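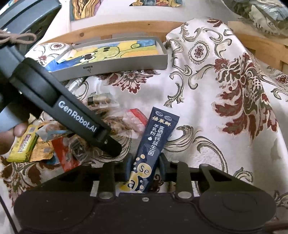 Courses / Work and Technology / Unit 4 / Handout: Automation and the packing job

Search this course Enter keywords Go

Unit 4 handout: Automation and the packing job

Read this before the discussion section. It replaces the older handout on call centers. The case is a mail-order packing business, which I will call by its trading name, Sisar. The notes on it come from visits and from conversations with staff over one autumn. The worksheet is separate.

1. The work before any machine

Sisar sells mixed boxes of snacks, drink powders and small packaged foods. A customer picks a box size and a theme, and a packer fills it. There are 64 product lines in a normal month and more in December, when the gift boxes go out.

The job looks simple on a job posting: "pick, check, pack." In practice a packer does the following on each order.

– Reads the order slip and works out which items can be swapped if one is short.
– Picks items from open trays. Stick sachets, soft bags, foil packs and small cartons are all mixed together.
– Turns each item to find the date and the product name. Some labels are in a language the packer does not read, so they go by color, logo and shape.
– Puts heavy items low and soft items high.
– Sets aside anything torn or badly creased.

Only the second item was ever measured. The firm kept a figure for items picked per shift, and a good packer was expected to reach 2,000. Checking, swapping and setting aside were done in the same hours but did not appear on the sheet. Keep this in mind for section 4.

2. Why small packages are hard

Factories have used robots for decades on parts that are rigid, all alike, and always in the same place. A tray of mixed snacks has none of those features.

A stick sachet is a good case. It is long, thin and light, and the powder inside shifts when it is tilted. Held too low, it can flop over. Held too tightly, the film creases and the seal may open. A person adjusts without thinking about it. A gripper with two fingers has to close on the right part of the sachet, at the right angle, with a suitable force, and then keep it upright long enough for the label to be read.

Clutter is a second problem. Wrappers overlap and shiny film reflects light, and a pack can be half hidden under another one. Cloth is hard as well. Patterned fabric makes it difficult for software to tell where a package ends and the background begins, and a fold can hide an item or let it roll.

The usual answer for many years was to change the workplace to suit the machine: fixed bins, one product per bin, plain surfaces. The newer approach is to have people do the task with hand-held grippers that record how it is done, and then train a robot on those recordings. The person holds the tool and works with its fingers instead of their own. Mixed objects and untidy surfaces are useful for this, as the robot will need to cope with them later.

Terms to know:

Gripper – the part that takes hold of an object.
Demonstration – one recorded performance of a task by a person.
Cell – the area a robot works in, with its fencing or sensors.
Exception – any item or order the system passes to a human.

3. What Sisar did

The firm bought a packing cell called Fadotia, with two arms and a camera over each tray. Before it was delivered, packers spent part of each shift giving demonstrations. They were paid their normal hourly rate for this. The pick target was lowered on those days, although several people said the change was not passed on to every shift lead.

Somkiat Sombatkul had packed there for longer than anyone else on the early shift. His account of the demonstrations:

"It is slow at first. Your hand knows how to pick up a sachet and the tool does not. After a week or so I stopped fighting it. Then they asked me to do the same thing again with the pile moved a bit, and again, and I started to notice what I do. I always tip the bag toward me before I lift. I never knew that."

The cell went live with the stick sachets and small cartons only. Soft bags stayed with people for the whole of the period I looked at. About a third of orders still had at least one exception.

Staffing on the line went down by 2, both through people leaving and not being replaced. No one was laid off. Three new duties appeared:

a) Clearing exceptions, which means walking to the cell, fixing the problem and restarting it.
b) Loading trays so the arms could reach everything.
c) Giving new demonstrations whenever a supplier changed its packaging.

Of these, only (c) was written into a job description.

4. What changed for the packers

Pace. Before the cell, a packer could slow down for a difficult order and catch up on an easy one. Afterward the easy orders went to the machine. What reached people was mostly difficult, one after another. Output per person fell and effort did not. The old target was still in use for the first several weeks.

Body. Reaching and bending went down, and most people liked that. Walking went up. A few reported sore thumbs from the trigger on the hand-held tool in long sessions, and the firm set a limit of 60 minutes before a change of task.

Skill. Faustine Masson, who led the late shift, thought new hires were learning less. They used to start on plain orders and move up. With the plain orders gone, they met the hard ones on their first day. She began holding back one tray of simple orders each shift for training, which the cell could have packed.

Knowledge. The demonstrations hold a real part of the packers' skill. Once recorded, that skill can be copied to another site. Packers at Sisar signed a consent form that covered use of the recordings "for improvement of the system." It did not say whether they could be used at the sister site in Chaiyaporn. The question was raised at a staff meeting and was still open when my notes end.

Talk. The old packing tables faced each other. The cell took up the middle of the room and the tables were moved to the walls. Several people brought this up before they brought up anything about pay.

5. Two ways to read the case

The first reading is about tasks. A job is a bundle of tasks and a machine takes some of them. The question is then what is left, and whether the remaining bundle makes a decent job. Cullard's chapter in the course reader takes this line, and section 2 of that chapter is the part to prepare.

The second reading is about who decides. The same cell could have been installed with tables left in place, a new target from the first day and a clear rule on recordings. None of that depends on the technology. On this reading the robot matters less than the order in which decisions were made and who was in the room.

You may find both useful. In your written answer, pick one and stay with it, then say in a paragraph what it misses.

6. For discussion

Think of a job you have done. Write down what was measured and what was done but not measured. If someone asked you to demonstrate the job with a tool in your hand, say what you would want to know before agreeing. Bring a page of notes. Full sentences are not needed.

Comments (4)

rlm: Is the Cullard chapter the one in the blue reader or the PDF? The section numbers are different in mine.

Course staff: The PDF. In the blue reader it is section 3.

pkt_88: I did a summer on a line like this, with cosmetics samples. Same thing with the exceptions, they all came to us and the target stayed where it was. Ours was changed in the end but only after the shift leads complained.

Dana: Can we use a job we watched someone else do? I have only done babysitting.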